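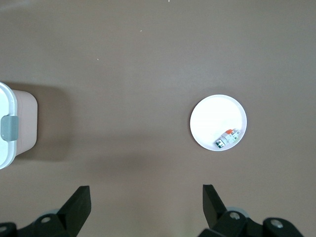
The Drawer

The rule was one thing to a plate until a decision had been made, and it was Annunziata's rule, so by half past ten they had decided nothing.

"It's a switch," said Fulvio.

"I can see it's a switch. What does it switch?"

Fulvio bent down and looked at it the way he looked at menus. It had an orange tab at one end and a bit of green at the other, and in between it had the sort of ridges that suggest a thing was designed to click into another thing. The other thing was not in the drawer. They had been through the drawer twice.

"Something electrical," he said.

They had lived in the house at Sirkcombe for 14 years and the drawer had come with it. That was Annunziata's position. Fulvio's position was that an empty drawer had come with it and the contents had been added by persons unknown. They had both grown fond of these positions and neither wanted to lose one to the facts, which was possibly why the drawer had never been sorted. Now the house was sold, the buyers wanted it cleared, and a man from Hurneto Removals had walked through the rooms with a clipboard, opened the drawer, and closed it again without writing anything down.

"He didn't even put it on the form," Annunziata said.

"He put 'misc'."

"He put 'misc' for the loft. He put nothing for this."

She had therefore made a system. Plates, because plates were not yet packed, and because you could not lose a thing on a plate. White was for whatever was under discussion. Blue was for what they would certainly need in the new house. Whatever was left over when discussion had failed went into the box with the clip-down lid, and the box would go to Drellden with them and be opened at leisure.

"At leisure," said Fulvio.

"In the spring."

"We'll never open it."

"Then it won't matter what's in it, and you can stop holding that switch up to the window."

He put the switch back on its plate. He had been hoping for a part number. He had once replaced a cooker hood in this house using nothing but a part number and 90 minutes of a stranger talking on the internet, and it had left him with a belief in part numbers that no later experience had managed to dent.

He went and stood in front of the fuse box in the hall. It was full. Every gap that might have wanted a switch had one, and each of them was labelled in the handwriting of whoever had lived there before, a person who had called the kitchen KITCH and the landing LANDING (NOT LAMP). Fulvio had always wanted to know about the lamp. He came back.

"It isn't from the fuse box."

"Did you turn anything off?"

"No."

"The oven clock's flashing."

"I may have brushed against something."

She set the oven clock, fourteen minutes slow so that it would match the one in the bedroom, and they moved on to smaller matters. The tape measure with no end was thrown away without a vote. So was a key, after Fulvio had tried it in the back door, the shed, the meter cupboard and, for reasons he wouldn't go into, the piano. A receipt from a shop called Quezada, for one item at 40 pence, was read aloud twice and found to be no help at all. Annunziata kept it anyway. She said it was the only thing in the drawer that knew what it was.

Then they had a cup of tea, and after the tea they got less strict. It was Fulvio who first put two things on a plate together. He did it while she was rinsing the cups, and he arranged them with a space in between so that it might look like policy.

"What are those?"

"Those are the last two."

"One thing to a plate."

"They're small," said Fulvio. "They're practically one thing." 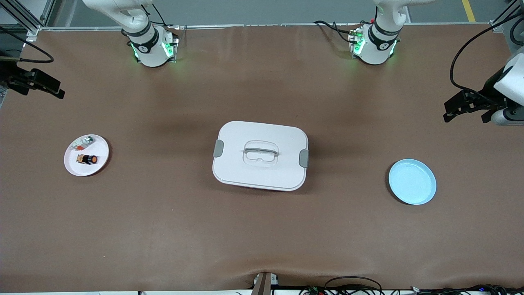
Mbali said, when she rang at lunchtime and was told all this at length, that they were doing it backwards, and that you chose the box first and then only kept what would fit. She had moved four times in six years and had got the whole of her undecided life down to a biscuit tin.

"We have chosen the box," said Annunziata, holding the phone so that Fulvio could hear too. "It's a good box. It has a clip on each side."

And what was in it, Mbali wanted to know.

There was a silence at the Sirkcombe end.

"We haven't liked to start," said Fulvio.

Mbali asked whether either of them had, at any time, needed anything out of that drawer. Annunziata said that wasn't the point. Fulvio said there had been a rubber band, in November, and that it had been exactly the right rubber band. Mbali said that in that case they should go out and buy a bag of 400 rubber bands and throw away the drawer, and then she had to go because there was somebody at her door.

"She's very brisk," said Annunziata.

"She's always been brisk. She was brisk at our wedding."

They looked at the box. Fulvio undid one of the clips and did it up again. It made an excellent noise, and he undid it and did it up once more, and Annunziata let him, because she had been wanting to have a go herself.

"If we throw the switch away," she said, "something in this house will stop working."

"We're leaving this house."

"It'll stop working for them, then. They'll ring us up. They'll say, there was a little switch, with an orange bit."

"So we leave it here."

She considered this. It had not been on the list of possible outcomes, and there was no colour of plate for it. But it had a certain decency. The drawer had come with the house, after all, or some of it had, and it seemed mean to send two strangers into their first winter with nothing to wonder about.

So the switch went back, at the front, where they would find it. The key came out of the bin and went in beside it. Fulvio put in the Quezada receipt while Annunziata was looking for a pen, and she took it out again, and they had a short conversation about that.

She wrote a label and stuck it inside the drawer. He had suggested SWITCH (NOT LAMP), but she wrote MISC, in capitals, and underlined it.

"And the box?" said Fulvio.

"Put the tea towels in it," she said, and went to see what the oven clock was doing.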